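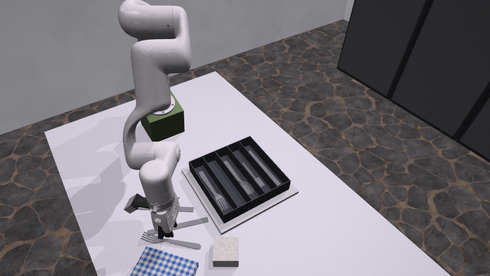 Section 4: Installing and Leveling the Table Base

4.1 Scope

This section covers assembly and leveling of the Fellilska height-adjustable table base, fitting of the tabletop, connection of the control box, and the first reset. It applies to the two-leg and three-leg versions. Steps that apply to one version only are marked.

Complete Section 3 (Unpacking and Parts Check) before starting. If the base was shipped with the Zikis caster kit, do not install the casters until step 4.4 has been completed with the standard feet. The leveling procedure cannot be carried out on casters.

4.2 Before You Begin

Two people are required for steps 4.5 and 4.6. All other steps can be done by one person.

Tools needed:

Hex keys, 4 mm and 5 mm (supplied)
Phillips screwdriver, No. 2
Open-end wrench, 13 mm
Spirit level, at least 60 cm long
Tape measure
Pencil

A power driver may be used to run screws in, but the final turns must be made by hand. Set the clutch to its lowest working position.

CAUTION: Do not connect the power cord at any point before step 4.7. The legs can move as soon as the control box has power.

CAUTION: The leg columns are heavy at the motor end. Lift each one by the outer tube. Do not lift by the motor housing or the cable.

Choose the final position of the table before assembly. Leave a gap of 20 mm or more between the rear edge of the top and any wall. Check the full height of travel for shelves, window handles, wall lamps and sloped ceilings. A wall outlet must be within reach of the power cord with the table at its highest position. Do not use an extension cord that will hang free under the table.

4.3 Assembling the Frame

1. Place a blanket or the flattened shipping carton on the floor.

2. Lay the two side rails on the blanket, parallel, with the threaded holes facing up.

3. Slide the crossbars into the open ends of the side rails. The end stamped F goes toward the front.

4. Pull the crossbars out until the frame width is 200 mm less than the width of the tabletop. Measure at the front and at the rear. The two measurements must match.

5. Insert the M6 locking screws from the underside and tighten them by hand until they touch the crossbar. Do not tighten fully yet.

6. Three-leg version only: fit the corner bracket to the return rail before joining the return rail to the main frame. The bracket cannot be inserted afterward. The return may be placed on the left or the right.

7. Set a leg column into each mounting plate with the motor facing inward. The cable outlet must face the center of the frame.

8. Fit four M8 bolts with washers to each column. Tighten in a diagonal pattern, first lightly, then firmly.

9. Attach a foot to the end of each column with the remaining M8 bolts. The longer part of the foot points to the front.

10. Return to the M6 locking screws and tighten them fully.

NOTE: If a column does not sit flat on its mounting plate, remove it and look for paint in the threaded holes. Clear the paint by running a bolt in and out twice. Do not force the bolts.

NOTE: On frames made before August the crossbars have no stamp. On these frames the front end is the end with the oval slot.

4.4 Leveling the Base

The base is leveled before the top is fitted. Leveling a finished table is possible but takes longer, and the readings are affected by any bow in the top.

1. Turn the frame upright and move it to its final position.

2. Turn all leveling feet clockwise until they are fully in, then turn each one back out two full turns.

3. Place the level along the rear side rail and find the low end. Turn the foot at the low end counterclockwise until the bubble is centered.

4. Repeat on the front side rail.

5. Place the level across the rails at the left column, then at the right column. Adjust the front or rear foot as needed.

6. Place the level diagonally from the left rear corner to the right front corner, then along the other diagonal. If one diagonal reads level and the other does not, one foot is not carrying weight. Push down on each corner in turn to find it, and turn that foot out until it makes firm contact.

7. Hold each foot still and tighten its lock nut upward against the foot bracket with the 13 mm wrench.

8. Check both rails again. Tightening the lock nuts can change the reading slightly.

The feet have a limited range. If a foot has to be turned out so far that the red band on its thread is visible, stop and use a floor plate (part FP-58) under that foot. Do not stack floor plates. On thick carpet, leave the base standing for one night and repeat steps 3 to 8.

CAUTION: Do not use folded paper, cardboard or wood scraps in place of a floor plate. They compress unevenly under load and can slip out when the table moves.

4.5 Fitting the Tabletop

The pilot holes match tabletops in the Nalamcombe series. For any other top, use the frame as a template and drill pilot holes to the depth given on the screw bag. The top must be thick enough that the supplied screws do not break through the upper surface.

1. Fit the rubber pads into the recesses along the side rails.

2. With one person at each end, lower the top onto the frame. Do not slide it into place. Sliding pulls the pads out of their recesses.

3. Measure the overhang on the left and right and shift the top until it is centered. Lift it to shift it.

4. Start all wood screws from below before tightening any of them.

5. Tighten the screws, beginning at the center of each rail and moving outward.

6. Check that no pad is pinched or folded.

NOTE: Solid wood tops expand and shrink across the grain. With a solid wood top, use the slotted holes only and back each screw off a quarter turn after tightening.

NOTE: Wipe the top with a damp cloth and dry it right away. Scouring powder leaves marks on light finishes.

4.6 Mounting the Control Box and Hand Switch

1. Tilt the table onto its rear edge on the blanket. This requires two people.

2. Hold the control box against the underside of the top, near the center and clear of the crossbars. Mark the two screw positions.

3. Start both screws and leave the heads raised. Hook the control box over the heads, slide it until it stops, and tighten.

4. Mount the hand switch at the front edge, left or right, set back far enough that it does not project past the edge.

5. Plug the leg cables into the sockets marked M1 and M2. Three-leg version only: the third leg goes to M3. The order of the legs does not matter.

6. Plug the hand switch cable into the socket marked HS.

7. Secure all cables with the supplied clips. Leave a loose loop at each leg column.

8. Set the table upright again. Check the level readings if the base was moved from its marked position.

4.7 First Reset

The control box has no stored position when it leaves the factory. The table will not move upward until a reset has been completed.

1. Clear the area under and above the table.

2. Connect the power cord to the control box, then to the wall outlet. The display shows three dashes.

3. Press and hold the DOWN button. After a short delay the table moves down slowly, stops, and rises a few millimeters.

4. Keep holding the button until the display shows a height. Release it.

5. Press UP and run the table to its highest position. Listen for scraping and watch the cables through the full travel.

6. Run the table back down to working height.

If the button is released before the height appears, repeat from step 3.

CAUTION: Anti-collision detection is not active during a reset. Keep hands, feet, chairs and drawer units clear of the table.

4.8 Faults During Installation

Display shows E1: A leg cable is loose or missing. Disconnect power, press each plug in until it clicks, and repeat the reset.

Display shows E4: The control box is not level with the others in movement range, or one leg has reached its stop early. Repeat the reset. If E4 returns, check that all columns carry the same part number.

Display shows HOT: The motors have exceeded their duty cycle. Leave the table at rest until the message clears. Do not disconnect power.

Display is blank: Check the outlet with another device, then check the HS plug.

Table rocks at full height: Check the lock nuts (4.4, step 7) and the M6 locking screws (4.3, step 10). A small amount of side movement at full height is normal.

One side travels lower than the other: Disconnect power and check the M8 bolts on both columns. Then repeat the reset. If the difference remains, the column must be replaced as a unit. The columns contain no parts that can be serviced by the user.

4.9 Installation Record

Write the serial number of the control box and the serial number of each column on the card inside the back cover. Keep the hex keys with the card. Spare feet, floor plates and pads are ordered through Villaseñor Parts using the numbers in Appendix B.

Section text: Gwendolyn Lyons. Technical review: Juniper Marchetti.

Continue with Section 5: Setting Memory Positions and Height Limits.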